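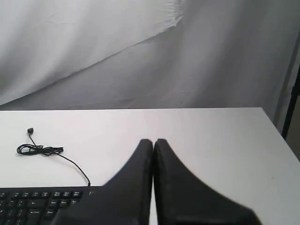 Prüfbericht: Höhenverstellbarer Schreibtisch Kusteck im Verwaltungseinsatz

Gegenstand der Bewertung

Die Beschaffungsstelle hat den elektrisch höhenverstellbaren Schreibtisch der Firma Kusteck für den Einsatz an Büroarbeitsplätzen mit überwiegender Bildschirmtätigkeit bewertet. Geprüft wurde die Ausführung mit weißer Tischplatte und zweistufigem Hubgestell. Zum Vergleich lag das Modell Calilen vor, das in mehreren Referaten bereits im Bestand ist. Die Bewertung richtet sich an Dienststellen, die im kommenden Haushaltsjahr Arbeitsplätze neu ausstatten oder vorhandene Tische mit festem Gestell ersetzen möchten.

Insgesamt wurden 6 Tische beschafft und von Januar an im laufenden Betrieb genutzt. Die Arbeitsplätze verteilten sich auf die Poststelle, die Registratur und zwei Sachgebiete mit Publikumsverkehr. Die Beschäftigten hielten ihre Beobachtungen in einem Erfassungsbogen fest, der am Ende des Zeitraums zentral ausgewertet wurde.

Lieferung und Aufbau

Die Lieferung erfolgte durch die Spedition Clekus frei Verwendungsstelle. Platte und Gestell sind getrennt verpackt, das Gestell ist in der Anlieferung nur teilweise vormontiert. Für den Aufbau werden zwei Personen benötigt. Die Anleitung ist ausschließlich bebildert und in den meisten Schritten verständlich; beim Anschluss der Steuereinheit fehlt allerdings der Hinweis, welche der beiden gleich geformten Buchsen für den linken Motor vorgesehen ist. An zwei Tischen wurde der Anschluss vertauscht, sodass die Steuerung eine Fehlermeldung ausgab und die Referenzfahrt wiederholt werden musste.

Die Bohrungen in der Platte sind sauber vorbereitet. Bei einem Tisch war eine Gewindehülse schräg eingesetzt. Die Firma lieferte auf Anforderung eine Ersatzplatte, verlangte jedoch die vollständige Rückgabe der beanstandeten Platte in Originalverpackung. Dienststellen wird daher empfohlen, das Verpackungsmaterial bis zum Abschluss der Montage aufzubewahren.

Tischplatte

Die weiße Oberfläche ist matt und verursacht bei der üblichen Deckenbeleuchtung keine störenden Spiegelungen. Kugelschreiberstriche und Kaffeeränder ließen sich mit einem feuchten Tuch entfernen. Stempelfarbe hinterließ dagegen in der Poststelle einen bleibenden Schatten. Dort sollte entweder eine Unterlage verwendet oder die graue Plattenvariante bestellt werden, die der Hersteller ohne Aufpreis anbietet.

Die Vorderkante ist leicht gerundet und wurde beim Auflegen der Unterarme als angenehm empfunden. Die seitlichen Kanten sind schärfer ausgeführt. Bei schmalen Durchgängen zwischen zwei Arbeitsplätzen kam es hierzu mehrfach zu Anmerkungen im Erfassungsbogen.

Ausreichend bemessen ist die Tiefe der Platte. Tastatur, Vorlagenhalter und Bildschirm lassen sich hintereinander anordnen, ohne dass der Sehabstand zu gering wird. An Arbeitsplätzen mit zwei Bildschirmen wird dennoch ein Schwenkarm empfohlen. Der mitgeprüfte Arm Bautista ließ sich an der Plattenkante sicher befestigen, seine Klemme verdeckt allerdings einen Teil der Kabelöffnung.

Höhenverstellung

Das Hubgestell arbeitet gleichmäßig und ohne spürbares Rucken. Auch in Räumen mit Telefondienst wurde das Motorgeräusch nicht als störend gemeldet. Das Bedienteil speichert mehrere Höhen, die jeweils durch längeres Drücken abgerufen werden. Die Bewegung endet, sobald die Taste losgelassen wird. Aus Sicht der Arbeitssicherheit ist diese Lösung zu begrüßen, einzelne Beschäftigte hätten sich jedoch eine selbsttätige Fahrt in die gespeicherte Position gewünscht.

Der Kollisionsschutz reagierte im Test auf einen unter die Platte gestellten Rollcontainer zuverlässig. Beim leichten Bürodrehstuhl sprach er erst an, nachdem die Armlehnen bereits deutlich belastet waren. Die Beschäftigten sind entsprechend zu unterweisen. In der höchsten Stellung schwingt die Platte bei kräftigem Tippen geringfügig nach. Das Modell Calilen steht in diesem Punkt ruhiger, fährt aber langsamer und ist deutlich schwerer.

Kabelführung

Die Kabelführung ist der schwächste Teil des Angebots. Zum Lieferumfang gehört eine schmale Wanne aus Blech, in der eine Steckdosenleiste mit angeschlossenen Netzteilen nur mit Mühe Platz findet. Die Kabelöffnung liegt mittig an der Hinterkante, sodass Leitungen von seitlich stehenden Geräten offen über die Platte geführt werden müssen. Wo kabelgebundene Tastaturen und Kartenleser in Gebrauch sind, entsteht schnell ein unruhiger Arbeitsplatz.

Bei der Verlegung ist zu beachten, dass alle Leitungen den vollen Hubweg mitmachen müssen. In der Registratur wurde ein zu kurzes Netzwerkkabel beim ersten Hochfahren aus der Wanddose gezogen. Eine Kabelkette ist als Zubehör erhältlich und sollte von vornherein mitbestellt werden.

Kosten und Gewährleistung

Der Stückpreis einschließlich Lieferung und Kabelkette betrug 1.391 Euro. Für die breite Ausführung mit verstärktem Gestell werden 2.359 Euro berechnet. Dieser Aufpreis ist nach Auffassung der Beschaffungsstelle nur bei Arbeitsplätzen gerechtfertigt, an denen regelmäßig großformatige Pläne oder schwere Akten bearbeitet werden. Ab einer Abnahme von 100 Tischen stellt der Hersteller einen gesonderten Rahmenpreis in Aussicht, ein verbindliches Angebot liegt bislang nicht vor.

Die Gewährleistung umfasst Motoren, Steuerung und Gestell. Verschleiß an der Plattenoberfläche ist ausgenommen. Anfragen an den Kundendienst wurden schriftlich und in angemessener Frist beantwortet. Ersatzteile können einzeln bezogen werden, auch das Bedienteil lässt sich ohne Austausch der Steuereinheit wechseln.

Bewertung

Verarbeitung: gut
Aufbau: befriedigend
Höhenverstellung: gut
Standfestigkeit in höchster Stellung: befriedigend
Kabelführung: ausreichend
Kundendienst: gut

Die Beschaffungsstelle stuft den Schreibtisch Kusteck als geeignet für die Regelausstattung ein. Für die Poststelle gilt diese Einstufung nur in Verbindung mit der grauen Platte. Bestehende Arbeitsplätze mit dem Modell Calilen sollen vor Ablauf der Nutzungsdauer nicht umgerüstet werden.

Bestellungen sind über das interne Beschaffungsportal unter Angabe der Raumnummer und der gewünschten Plattenfarbe einzureichen. Die Kabelkette ist dort als eigene Position auszuwählen.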